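Workshop Tips: House Rules for Sharing a Bench With Robot Arms

I get asked a lot how I keep my bench sane with robot arms bolted to it, so I finally wrote down my rules. None of this replaces the manual or whatever safety standard covers you at work (mine has 40 pages on guarding alone, and yes, I read them all!). These are just the habits that stuck.

Keep the middle of the table for the job

If it isn't part of the task, it goes on the side desk. That means the phone, the keyboard, the spray bottle, your coffee. For pastry practice I allow a tray, two plates and a basket, and I put them down before I switch anything on.
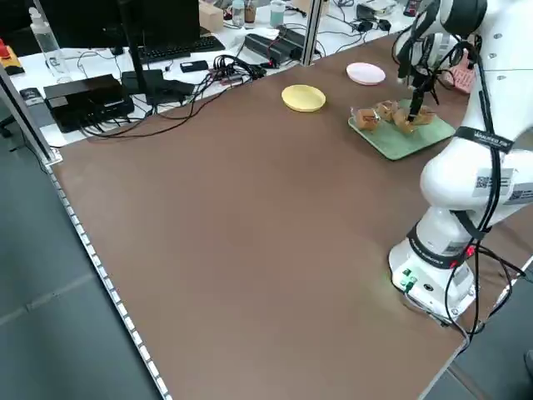
Look after your cables

I strap cables along the arm and then move every joint slowly through its range, watching for anything that pulls tight. Leave a bit of a loop at the wrist, but don't let it get so long that it can catch a plate. I learned that one on my old Podon arm, which yanked its own plug out on a January morning and scared the daylights out of me.

Tall, light things like a slotted plastic basket are where loops like to snag, so I run any basket move at low speed first. I'd also keep the basket empty until you trust the move. 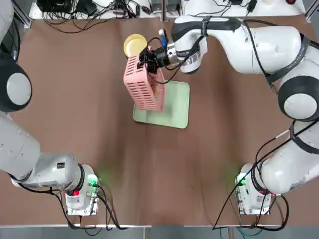

Stand back, and stay back

I keep a line of tape on the floor 900 millimeters from the table edge, and visitors stay behind it while the arms have power. Closed shoes only, please. When two arms share a table, give each one its own patch and decide ahead of time which one waits. My neighbor at Itby lets his sort it out between themselves and I can't watch!

And know where your stop button is without looking. I press mine at the start of every session just to check it works.
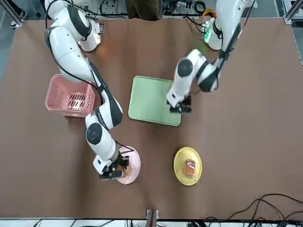
Magnusson Workshop Notes, No. 8, page 40

Food gets its own rules

Anything that has been on the bench is practice food and nobody eats it, even if it looks fine (my family has tried). I wipe the plates and tray before and after, and I check the gripper fingers for crumbs, which love to hide in there. Set the grip force low to begin with and bring it up a little at a time. A soft pastry needs a lot less squeeze than you'd guess.
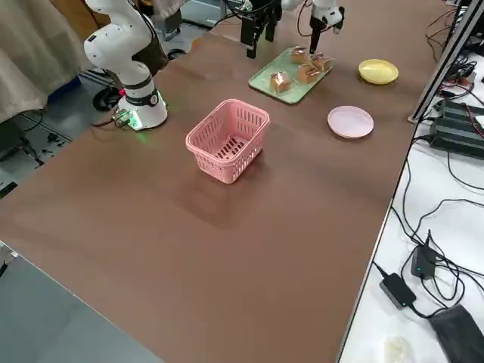

I also like to start each run with everything in the same place, so a bad pick is easier to figure out later. A scrap of masking tape at the corner of the tray would do, or a sketch on paper. I write the starting layout in a notebook along with the speed, and I'm up to 2,000 runs in there now. The notebook is a cheap Rernero one with a coffee ring on the cover, and it lives in the drawer with the spare straps.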